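**Progress note to the Norkitz fund, second period**

Dear Guðlaug Kirkegaard,

I write to you with the news of the evening bookkeeping course for small shop owners. In the first note I promised shorter letters, so I will try.

The course now runs in 2 groups. The Saturday group is full. The weekday group started slowly, and in July we lost several people to the tourist season, which we should have expected when we made the plan. Most of them have asked to come back in autumn, and we keep their places.

**Money.** From the grant we have spent 3,000 on printing, room rent and the fee of Trinidad Ortuño, who teaches the tax part. The printing was more expensive than in our budget, for the reason that the workbook grew to 40 pages. Blöndal gave us a better price for the second print, and the rent did not change. I attach the receipts in a separate letter.

**Teaching.** The part on daily cash records goes well. People bring their own notebooks and we work from these. The part on stock is harder -- many owners keep stock in their head and do not see why to write it down. Skarphéðinn Lund rewrote this chapter with the example of a bakery, and the questions in class became much better after this.

We also tried 2 lessons on invoices in place of one. I would like to keep this, if you agree.

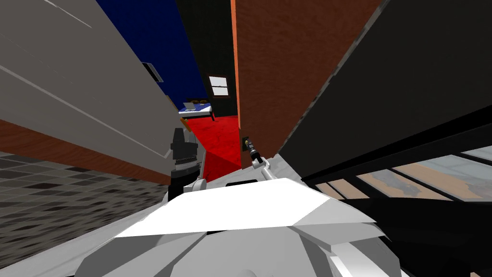
Brendan Mac Suibhne wrote to us after the invoice lessons that he would like the second one earlier in the course, before the tax part, as he had to go back and correct all his old exercises. He asks also for a list of the common words on an invoice in simple English. We think he is right on both points, and the list is already started.

**Next period.** We will move the invoice lesson, finish the word list and open the autumn registration. One question stays open: may we use the rest of the printing money for pocket calculators? Please tell me before we order.

With kind regards,
Gangadharan Panicker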